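Ticket: Grinder setting moves by itself after 8 shots
Opened 08/05/2022 by Young-sook So, Indthorpe
Status: Solved

Hello. My Gastaver grinder starts the morning well, then the espresso becomes too fast. I set it one step finer and the next day it is too slow. I use the Skitley dark roast, 18 g dose. I cleaned the burrs with a brush. No change.

Reply from support (Seo):
Please remove the upper burr and look at the rubber ring under it. If it is flat on one side, the collar can turn from the vibration.

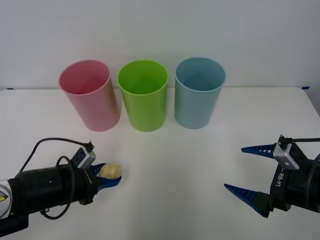

Young-sook So:
The ring was flat, as you said. I put the new one and marked the collar with a pencil. After 39 shots the mark did not move. The shot time is also stable. I still lose a little coffee in the chute, but this is a small problem and I can live with it. You can close the ticket.

Comments

marlo_k: Same problem here, same ring. Thank you for writing the steps.

Dede: Does this ring fit the 300 model also?

Seo: Yes, it is the same part.

Related tickets
Grinder stops with light roast beans
Hopper lid does not close
Steam wand drips after use

We use cookies to remember your login. Accept / Settings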